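The Back Room Floor — Gallery

Posted 1/29/25

Well, we have a floor! If you've been following along since the house on Erkarham Street was still full of paneling, you know the back room has been my problem child. It's long and kind of narrow, it gets the afternoon sun, and for years it had brown wall-to-wall that I hated every time I walked across it with a laundry basket. Several of you wrote in asking for pictures, so I'm finally putting up a page for it. First, the notes, for those of you with a floor of your own coming up.

What was there before

Brown carpet, a crumbly foam pad under that, and then the wood. I'd lifted up one corner the week we moved in and saw boards, and then I put the corner back and thought about those boards for a very long time. Pulling the carpet took one morning. Pulling the staples took the rest of my life. I filled a coffee can with them and started on a second can, and I was still finding them with my socks after I'd sworn we were done.

The room comes to 192 square feet, and more than 80 of those had some kind of stain or gouge. The worst was a dark ring near the window where a planter must have sat. I sanded it, I bleached it, I sanded it again. It's lighter now. It is not gone! I've decided I like it, or at least I've decided to stop kneeling next to it.

Sanding

I rented the big drum sander from Esteves in Flirnovlow and I was scared of it the whole time. It wants to run away from you. Keep it moving and never, ever let it sit in one spot while it's on, or you get a dip like a soup bowl (ask me where the dip is, it's by the closet). I started at 36 grit like the man at the counter told me, then 60, then finished up at 100. The edges I did with a little hand sander, sitting on a folded towel and scooting along sideways. I'd do the edges first if I ever did this again — I was so tired by the time I got to them that I got sloppy, and you can see a faint line along the baseboard in the right light.

Dust got everywhere. I taped plastic over the doorway and it still made it into the silverware drawer.

The finish

I went with the Plorodel oil in the plain color, two coats, wiped on with old T-shirts. It smells like a crayon box for a few days. I had the windows open in January, which my heating bill noticed. The first coat looked blotchy and I nearly cried, but the second one evened it out and now the boards have a soft look that I'm really happy with. If you like a shiny floor, this isn't your stuff.

One thing about the rags: lay them out flat outside to dry, don't wad them up in a trash can. Oily rags can heat up and catch fire on their own. Mine spent two days on the back fence looking like a very sad parade.

Then the carpet question

So after all that work I went and covered part of it up again. I know, I know. But bare boards in a long room are loud, and my feet get cold, and I wanted somewhere soft to sit on the floor and sort things. I went back and forth on color for weeks. I had a rust one picked out, then a cream one (with my shoes? come on), and I ended up with gray because it's calm and it doesn't fight with the wood. I was worried it would look like an office. It doesn't, at least to me, and the wood next to it looks warmer than it did on its own.

I left a good strip of boards showing, since I earned those boards. The carpet went down on a thin felt pad, trimmed a bit smaller all around so it doesn't peek out. Trim the pad with big scissors and not a utility knife if you're working right on top of a new finish. I learned that on a scrap, thank goodness.

What it cost

The sander, paper, oil and pad were the main things, plus $34 for knee pads that I put off buying until the second day. Buy them on the first day. The carpet was a remnant and I got lucky with it, so don't go by me on that one.

Still to do

Quarter round along the long wall. A threshold strip at the doorway, where there's a little lip that catches my slipper. I'd also like to do something about the closet floor, which I skipped completely and which still has its square of brown carpet in there, like a museum. And curtains someday.

Pictures
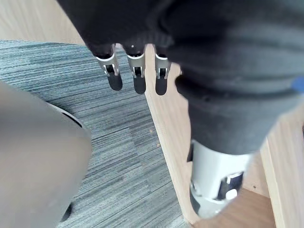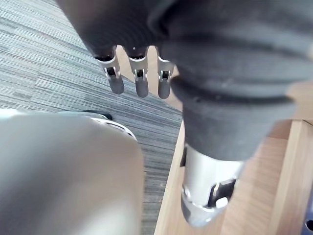

Over the back room floor, both of these. Look under the fingertips in the first one for the gray carpet, and toward the bottom for a bit of the wood.

If you want the grit numbers or the oil steps written out in more detail, leave me a note and I'll add them when I get to the quarter round. The hallway gets its own page next — same boards, and I'm guessing the same number of staples.

Back to all galleries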